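Ononell Adds Hanging-Load Grades to Prolto Film for Carryout Bags

BOLTON, 23 July 2018 - Ononell, a maker of polyethylene film and finished bags, will add two hanging-load grades to its Prolto line of carryout film in October. The grades are meant for stores and takeout counters that pack heavy goods in light bags. Both will be made at the company's Penry plant, where an extrusion line has been refitted for the work.

Standard carryout film is rated by thickness and by a short pull test on a cut strip. Those figures say little about how a finished bag behaves when it is left hanging with weight in it. Under steady load the film at the base of the handles stretches slowly, thins, and in time splits along the side fold. 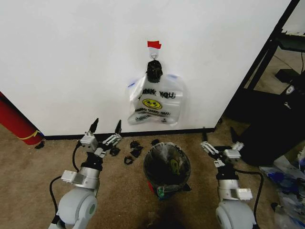 The new grades, Prolto 18 and Prolto 19, are named for film thickness in microns. Both use a three-layer structure with a stiffer resin in the middle layer and a softer sealing resin on each face. The middle layer slows stretch. The outer layers allow the bottom seal to be made at the same jaw settings used for current Prolto film, so converters will not need new tooling.

Ononell tested finished bags for 58 days before setting the ratings. Bags were filled, hung by both handles, and measured at set times for handle length and seal width. Each grade is rated for a steady load of 6 kilograms at room temperature. The rating does not cover freezer use or loads with sharp corners.
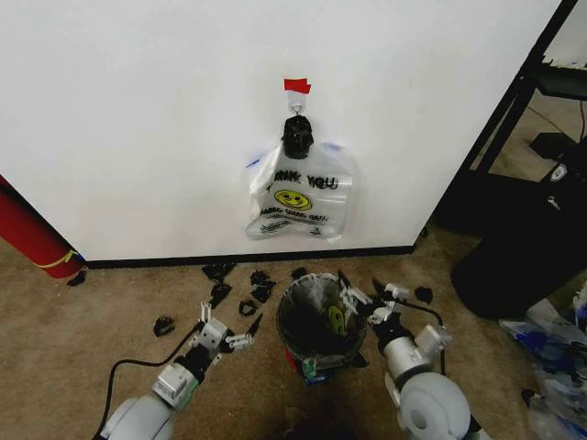

Load ratings apply to bags hung with the handles open and side by side. Handle layout changes how the load reaches the film, and the test method sets it out in detail. A clear "THANK YOU" bag hung from a small metal hook with its handles bunched together, for instance, falls outside the rated layout, as gathering the handles moves the load toward the center of the bag mouth. Ononell plans to publish a separate data sheet for gathered handles once that testing is complete.

Print performance is unchanged from current Prolto film. The outer face is treated for water-based and solvent inks, and existing printing plates can be used. Both grades will be offered in clear and white.

Sample rolls can be ordered from the Bolton sales office. Finished bags will ship from Penry in cartons, with the grade and lot number printed on each carton label. Orders for current Prolto grades are not affected - they will continue to ship under existing terms.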